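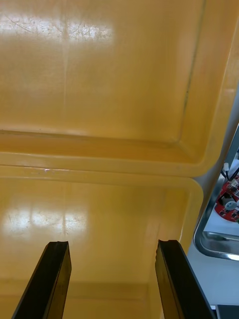
Balkonkästen aus Kunststoff: kleben, spachteln oder wegwerfen? Und wie überwintert man die Kräuter darin?

Muireann Dolan

Hallo zusammen, ich hoffe, ich bin mit meinem Anliegen in der richtigen Rubrik gelandet. Ich habe im Mai eine Wohnung im dritten Stock übernommen, mit einem Balkon nach Südwesten, und der Vormieter hat mir freundlicherweise sechs große Kunststoffkästen samt Untersetzern dagelassen (Marke Piltuso, die Beschriftung am Boden ist noch lesbar). Zwei davon haben feine Risse in den Ecken, einer hat unten einen richtigen Spalt, durch den beim Gießen das Wasser läuft, und zwar ziemlich genau auf die Wäsche der Nachbarin unter mir. Sie war sehr nett deswegen, aber man möchte es ja nicht übertreiben.

Meine erste Frage wäre also, ob man so etwas dauerhaft kleben kann. Im Baumarkt hat man mir einen Zweikomponentenkleber empfohlen, der mehr kostet als ein neuer Kasten, und da bin ich dann doch erst einmal wieder nach Hause gegangen.

Und dann noch etwas, das mich eigentlich mehr beschäftigt: In den Kästen stehen inzwischen Rosmarin, Salbei, Thymian, Schnittlauch und eine Zitronenverbene, an der ich sehr hänge, weil meine Tante mir den Steckling geschenkt hat. Was davon kann draußen bleiben und was muss rein? Einen Keller habe ich, der ist aber dunkel, und das Treppenhaus ist hell, aber dort darf man laut Hausordnung nichts abstellen. Ich habe bisher nur in Irland gegärtnert, bei meinen Eltern, und da war der Winter vor allem nass. Mit richtigem Frost habe ich überhaupt keine Erfahrung.

Vielen Dank schon einmal an alle, die sich die Zeit nehmen!

Gartenfee_Ekau

Liebe Muireann, willkommen! Dann fange ich mal mit den Kästen an. Ob sich Kleben lohnt, hängt vom Kunststoff ab. Schau am Boden nach dem kleinen Dreieck mit der Abkürzung. Steht da PP oder PE, dann halten die normalen Kleber so gut wie gar nicht, egal was auf der Tube versprochen wird. Diese Kunststoffe sind von Natur aus ein bisschen wachsig, da perlt der Kleber förmlich ab. Man bräuchte einen Primer dazu, und damit sind wir wieder bei dem Preis, der dich aus dem Baumarkt vertrieben hat. Bei ABS oder PS sieht es viel besser aus.

Ich habe meine alten Kästen mit Reparaturband von innen abgedichtet, so einem dicken schwarzen Butylband. Vorher gründlich mit Spülmittel auswaschen, trocknen lassen, mit feinem Schleifpapier anrauen und mit Spiritus abwischen. Dann das Band fest andrücken, am besten mit einem alten Teigroller oder dem Löffelrücken. Hält bei mir jetzt den vierten Sommer! Schön ist es nicht, aber es liegt ja Erde drüber.

Die feinen Risse in den Ecken würde ich einfach in Ruhe lassen und nur im Auge behalten. Den Kasten mit dem großen Spalt kannst du auch mit einer Folie auslegen und oben etwas weniger schwer befüllen. Nur bitte daran denken, dass irgendwo Wasser ablaufen muss, sonst stehen die Wurzeln im Nassen, und das nimmt dir gerade der Rosmarin furchtbar übel. Ein Loch an der richtigen Stelle und ein Untersetzer darunter, dann bleibt auch die Wäsche der Nachbarin trocken.

Zu den Kräutern (da komme ich jetzt ins Erzählen, verzeih mir): Schnittlauch zieht im Herbst ein und sieht aus wie tot, das ist er aber nicht. Bitte nicht wegwerfen! Der braucht die Kälte sogar und treibt im Frühjahr wieder kräftig aus. Thymian und Salbei bleiben draußen, dicht an die Hauswand gerückt, auf ein Stück Styropor oder eine dicke Holzplatte gestellt. Beim Salbei erst im Frühjahr zurückschneiden, wenn du siehst, wo er wieder austreibt, und nicht ins ganz alte Holz.

Beim Rosmarin kommt es auf die Sorte an. Es gibt recht winterharte, aber im Kasten friert der Ballen viel schneller durch als im Beet. Ich wickle meinen in Jutesäcke, den Topf wohlgemerkt, und über die Zweige kommt nur bei starkem Frost ein leichtes Vlies. An frostfreien Tagen bekommt er einen kleinen Schluck Wasser. Die meisten Rosmarine, die ich im Lauf der Jahre verloren habe, sind im Winter vertrocknet und gar nicht erfroren.

Die Zitronenverbene muss rein, da gibt es nichts zu deuteln. Sie wirft im Winter sowieso die Blätter ab, deshalb macht ihr dein dunkler Keller nichts aus, wenn er kühl genug ist. Fünf bis acht Grad wären wunderbar. Vorher etwas einkürzen, die Blätter trocknen (gibt herrlichen Tee!) und dann nur alle paar Wochen ein wenig gießen. Im Frühjahr lässt sie sich Zeit mit dem Austrieb, also nicht verzweifeln. Meine stand einmal bis weit in den Mai hinein da wie ein Reisigbesen, und im August war sie größer als je zuvor. Und zur Sicherheit würde ich im Sommer zwei, drei Stecklinge machen, gerade bei einem Geschenk der Tante.

Herzliche Grüße und viel Freude mit dem Balkon!

balkon84

wegwerfen und neu kaufen. die dinger werden von der sonne spröde, wenn einer reißt, reißen die anderen auch bald. hab meine von Plodness, bisher kein problem. rosmarin überlebt bei mir nie, kaufe ich jedes jahr neu.

Mac an tSaoi

Schön, hier jemanden aus der alten Heimat zu lesen! Der ausführlichen Antwort oben kann ich mich fast überall anschließen, nur beim Folienauslegen wäre ich vorsichtig. Mir ist so einmal ein ganzer Kasten Thymian verfault, weil das Wasser zwischen Folie und Wand stehen blieb und ich es wochenlang nicht bemerkt habe. Wenn Folie, dann bitte an den Seiten sauber festtackern oder festkleben und unten mehrere Löcher genau über den Ablauf.

Was noch keiner erwähnt hat, ist das Gewicht. Ein großer Kasten mit nasser Erde wiegt mehr, als man denkt, und wenn der Boden schon gerissen ist, würde ich ihn auf keinen Fall außen ans Geländer hängen, auch geklebt nicht. Auf dem Balkonboden ist es etwas anderes, da kann nicht viel passieren. Ich habe meinen kaputten Kasten zur Ablage für Handschuhe, Schnur und Anzuchttöpfe befördert, darin tut er seit Jahren gute Dienste.

Noch ein Gedanke zur Erde: Thymian, Salbei und Rosmarin mögen es mager. Ich mische gewöhnliche Kräutererde mit einem guten Drittel Sand oder feinem Splitt. Der Schnittlauch dagegen ist ein hungriger kleiner Kerl und fühlt sich in dieser Mischung nicht wohl, dem würde ich einen eigenen Topf gönnen. Falls bei dir im Moment alles zusammen in einem Kasten steht, wäre das für mich der erste Schritt, noch vor jeder Reparatur. Umtopfen kannst du bis in den Spätsommer hinein, danach lieber bis zum Frühjahr warten, damit die Wurzeln vor dem Frost noch Fuß fassen.

Muireann Dolan

Ihr Lieben, vielen, vielen Dank! Am Boden steht tatsächlich PP, der teure Kleber bleibt also im Laden. Ich versuche es mit dem Butylband, und der Kasten mit dem Spalt kommt in jedem Fall vom Geländer weg. Der Schnittlauch zieht heute Abend in einen eigenen Topf um. Wie kühl der Keller im Winter wird, frage ich die Nachbarin, die wohnt schon ewig im Haus, und ein Glas Kräutersalz bin ich ihr ohnehin schuldig.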